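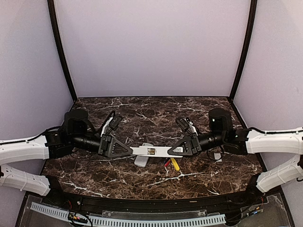
版里一条旧回复说，双臂同时夹住一件刚性物体以后，主端的手感就不能再当依据，两边操作杆各走各的，从端之间的内力全压在工件上。我当时没当回事，现在碰到的情况和它说的很像，所以单开一帖。

标题：双臂遥操作示教，两端夹持长条件时内力过大，训练出来的策略在交接后掉件，该改数据还是改控制

发帖：夹爪间隙
标签：遥操作 / 双臂 / 示教数据 / 模仿学习

先说任务。两台臂对装在台面两侧，夹爪相向。工件是一根扁的白色长条，上面有凹进去的电池仓，仓里并排放两节小圆柱电池。要求左臂夹左端，右臂夹右端，抬离台面，保持水平，移到目标位置再放下。后面还有装仓盖的工序，现在没做到那一步，卡在抬起和平移上。

采集方式是主从式，一个人坐在台前，左右手各握一只主臂，从臂按关节位置跟随。没有力反馈。从臂侧位置控制，夹爪也是位置控制，闭合指令由主臂末端的扳机给出。遥操作端跑的是 Akovell，录制用 Tustgate，动作和图像都按 50 Hz 落盘。

目前录了 50 条成功示教，操作者是同一个人。动作块长度、归一化这些都按常规设置。训练损失正常下降，验证集曲线也没什么可疑的。上机以后的表现如下：

接近和夹取基本没有问题，左右夹爪都能对到端部。

抬起以后开始不稳。最近一轮测试里有 11 次掉件，绝大多数发生在抬起之后、平移开始的那一小段。表现是一侧夹爪先滑，长条往另一侧倾斜，然后脱落。

少数几次没有掉，但是能听到从臂减速器的声音变沉，从臂电流偏高，松爪瞬间两臂各往外弹一下。弹开的方向说明夹持期间两臂在对拉。

回头去看示教数据，发现成功的 50 条里同样有对拉，只是人能凭眼睛看着长条的姿态慢慢补回来。把两侧夹爪末端的指令位置做正解，求两点间距，抬起之后这个间距并不恒定，波动接近 2 mm。长条本身是刚性的，这点差值只能由关节和夹爪指尖的变形去吸收。

已经试过的：

夹爪指尖换了更软的垫片，掉件少一些，但长条会在指尖里转，水平保持变差。

把闭合量加大，不滑了，松爪时弹得更厉害，而且工件端部有压痕。

把从臂位置增益调低，对拉减轻，但是抬起以后左右臂下垂量不一样，长条一头高一头低。操作者看到倾斜就会去补，数据里又多了一段来回修正。

还有一点不确定是否有关系。采集时台面上没有清空，工件下方放着一个浅灰色的长方形遥控器状物件、一件带黄色手柄的工具，右夹爪下方还有一张浅色小卡片。台面是深棕色大理石纹，浅色纹路很密。怀疑过视觉干扰，但夹取阶段是稳的，所以没有优先处理。

想请教：

一，这种情况下继续加示教条数有没有意义，还是说对拉已经写进数据里，加再多也是同样的毛病。

二，如果从控制侧改，只有位置接口和电流读数，没有腕部六维力传感器，能做到什么程度。

三，遥操作时有没有办法让操作者直接感觉到或者看到对拉。

夹爪和驱动器暂时不打算换。

补充一：有人私信问时间戳。左右臂指令由同一进程下发，但走两条总线，右臂回读比左臂晚一拍，偶尔晚两拍。图像以主机时间为准。

补充二：动作标签用的是主臂关节读数，观测用的是从臂关节读数，没有换算成末端位姿。

回复：低增益爱好者

先回答第一个，不要加条数。你这个数据集里最有信息量的恰恰是主臂指令和从臂实际位置之差。位置控制下，接触力等于位置误差乘以等效刚度，主臂读数作为动作标签，等于把力隐式地编码进去了。这是主从式采集的常见用法，抓单件的时候它是优点，夹爪闭合多给一点就是夹紧力。到了双臂共持一个刚体，同样的机制会把操作者两只手之间那点不协调也当成力保留下来，策略忠实地学走了。

区别在于人有闭环。人看到长条歪了会补，补的动作滞后几拍，但总能收敛。策略输出的是一整段动作块，块内是开环的，左右臂的误差方向又和当时的接触状态有关，稍微偏一点，间距误差就往一个方向积累，到指尖摩擦撑不住为止。所以你看到掉件集中在抬起之后、平移开始的时候，和这个解释吻合。

处理顺序我建议这样。

先离线算一遍内力代理量。把主臂关节读数和从臂关节读数分别做正解，得到左右末端的指令位置和实际位置。取右末端减左末端，投影到长条的长轴方向，得到指令间距和实际间距。两者之差就是沿长轴的拉压趋势，正的是对拉，负的是对顶。画出来，和从臂电流放在同一张图上看。我估计电流偏高的那几段会和差值的峰对上，对不上就先去查标定，基座之间的相对位姿不准，后面全是白算。

基座标定不要用尺子量。让两侧夹爪轮流去碰台面上同一组固定点，记关节角，最小二乘求右基座到左基座的变换。点要有高低，全在一个平面上的话，有的方向约束很弱，残差很小也不代表标得准。

然后按差值筛示教。我们自己的做法是取夹持期间差值的均方根，排序，把后面那一截丢掉重录，阈值由剩余条数决定，没有什么理论依据。注意只看夹持段，接近段的间距没有意义，不要混进去算。段的边界用夹爪开合加电流判，不要用人工标的时间点，人标的总是偏晚。

最后才是改映射。共持阶段把两只主臂的指令拆成两部分，一部分是公共运动，即两末端中点的位置加长条的朝向；另一部分是相对运动，即间距和两爪之间的相对姿态。公共部分照常跟随，相对部分在两侧都夹住的瞬间锁定。锁定值取从臂实际值，不要取主臂指令值，否则等于把夹取瞬间的偏差冻结在里面，一路对拉到底。锁定以后操作者两只手再怎么不协调，从臂之间的距离都不变，多余的那部分被丢掉。

朝向取法要说一句。只用两末端连线能定两个转角，绕长轴的那个转角定不下来，要由两侧腕部姿态取平均。取平均用四元数，先把符号统一，不然偶尔会跳一下，跳的时候工件直接飞出去。

松爪前要解锁，解锁时主臂和从臂已经不在对应位置了，直接恢复跟随会猛拉。做一个渐变，半秒以上，或者要求操作者先把主臂摆回从臂对应的位置附近才允许解锁。后一种操作者会抱怨，但数据干净。

动作标签也要跟着改。锁定期间记录的动作应该是映射之后真正发给从臂的指令，你补充二里说标签用的是主臂读数，那锁定逻辑加了也白加，训练时看到的还是没锁过的那一份。

没有腕力传感器不影响以上任何一步。电流只拿来做对照和触发，别拿来做闭环，减速器摩擦占的比例太大，低速换向时的读数基本不能看。

回复：台面清洁工

同意楼上关于标签的说法，不重复。补充几个他没提到的，按我认为的优先级排。

总线差一拍的问题我会放在很前面。50 Hz 采样，一拍就是 20 毫秒。平移速度不快时，左右错开一拍在静态看不出来，起步和停止的那一下，两臂实际位置会差出去一截，方向正好沿运动方向。你们如果是沿长条长轴方向平移，这个错位就完全落在拉压方向上。如果是垂直于长轴平移，它主要造成偏转，拉压很小。题主没写平移方向，请自己对一下。

验证方法：不夹工件，两臂给同一条正弦指令，沿同一方向走，录回读，互相关求延迟。指令和回读之间的延迟、左右之间的延迟，要分开求。回读晚不等于执行晚，有可能只是读得晚，这种情况补时间戳就行，控制上不用动。执行真的晚，就在快的那一侧人为加一拍，不要试图让慢的那侧变快。

延迟抖动比固定延迟难办。题主说偶尔晚两拍，查一下是不是图像编码和总线读写抢同一个核。我们换成单独进程并绑核以后抖动消失。Tustgate 里写盘线程默认优先级不低，可以往下调，具体菜单位置各版本不一样，自己找。

线缆。两台臂腕部和夹爪附近都有活动的黑色线缆，左侧在腕部上面绕成一个弧，右侧夹爪下面有一段垂到台面上。右边这段会带来两个麻烦。一个是线缆拖在台面上有摩擦，抬起和平移时给右腕加一个方向不定的小力，低增益下尤其明显，你说调低增益以后左右下垂量不一样，里面可能有它的份。另一个是它和工件、台面物件离得近，勾住一次就够毁掉一条数据。固定到前臂上，留够腕部转动的余量，两侧留法尽量一样。改完要重新做重力补偿或者至少重新看一遍静态下垂。

台面杂物。夹取阶段稳，不能说明杂物没有影响。示教的时候它们一直在同一个位置，策略有可能拿它们当参照物，相当于免费的定位标记。测试时谁碰歪了那个黄手柄的工具，夹取未必出错，平移的目标位置却会跟着偏。检查办法很便宜，测试时把它们全拿走，或者换个位置，各跑几轮。结果没差别就不用管。有差别，后续采集要么全清，要么每条随机摆，不要半清半不清。

浅色物件紧贴在白色长条下方还有另一层影响，从上方看过去，长条下缘和浅灰物件之间对比度低，倾斜的视觉线索变弱。深色台面配白色长条本来是有利的，边缘很清楚，没有必要在下面垫一个浅色的东西。

指尖垫片。软垫不要整片换，沿夹持方向软、沿转动方向硬才合适。简单做法是薄软层加两条横向硬筋，压住长条的上下边，防转。对拉方向的柔顺由软层剪切提供，吸收得了题主说的那个量级。筋的高度不能超过工件厚度，否则先夹到筋上，闭合量全错。

电池。两节电池露在仓里，没有仓盖。长条倾斜或者松爪弹一下，电池可能移位甚至跳出来，重心和外观都变了，这条数据和前后就不是一个分布。先用无盖件调试没有问题，但每条开始前要确认电池在位，另外建议换成同重量的假电池，露着的电池附近有机械件活动，不合适。

夹爪间隙 追问

感谢两位。先跑了正弦测试。左右回读差一拍，执行上没有固定差，抖动来自图像编码，和楼上说的一样，已经绑核。平移方向是沿长轴，之前没意识到这点有关系。

指令间距和实际间距的差也画了，正值为主，和电流峰能对上，有 7 条特别高，准备重录。

锁定相对位姿那部分在 Akovell 里没找到现成开关，打算在指令出口处自己插一层。有个问题：锁定触发用夹爪闭合还是用电流？两侧不会同时夹住，先夹住的那一侧在等另一侧的时候，操作者的手会漂。

低增益爱好者 回复 夹爪间隙

用两侧都满足的条件：夹爪实际开度停止变化，并且指令开度小于实际开度，持续若干拍。比电流可靠。先夹住的一侧单独冻结，冻结在实际位置，工件这时还放在台面上，不会有事。另一侧夹好后再统一进入锁定。冻结期间那只主臂怎么漂都不管，进入公共运动时用增量方式，以进入那一刻的主臂位姿为零点，不要用绝对位姿，否则会跳。

重录的那些条和旧的不要混着训。映射改了，动作的含义就变了，旧数据的夹持段标签要用新映射离线重算一遍，重算后观测仍然是旧的从臂轨迹，和标签对不上的程度你自己评估。我的意见是接近段留着，夹持段全部重录。

路过看看

我们在 Erndale 那边做过类似的，直接买带力反馈的主臂，手上能感觉到对拉，操作者自己就松了。没折腾过这些映射。预算够的话可以考虑。

台面清洁工 回复 路过看看

力反馈解决的是第三问，前两问还在。而且反馈来源如果是电流估的，低速时手上感觉到的主要是减速器摩擦，操作者会跟着摩擦走。没有传感器的情况下，把指令间距和实际间距之差做成一个横条显示在操作者屏幕上，左边对顶，右边对拉，超限变色，或者换成音调提示。音调更好用，眼睛要留着看工件。

夹爪间隙 更新

音调提示加上了，锁定层也写完，解锁用的是要求主臂摆回附近的那一种，操作者确实抱怨。右侧线缆已经固定到前臂。台面物件挪走以后平移终点有偏，说明策略确实在看它们，后面按每条随机摆放采。夹持段正在重录，旧的接近段保留。松爪时两臂往外弹的现象在遥操作下已经看不到了，策略那边要等训完再说。

垫片还没改，筋的位置要避开工件上的电池仓边缘，图纸画了一版，闭合量对不上，重画。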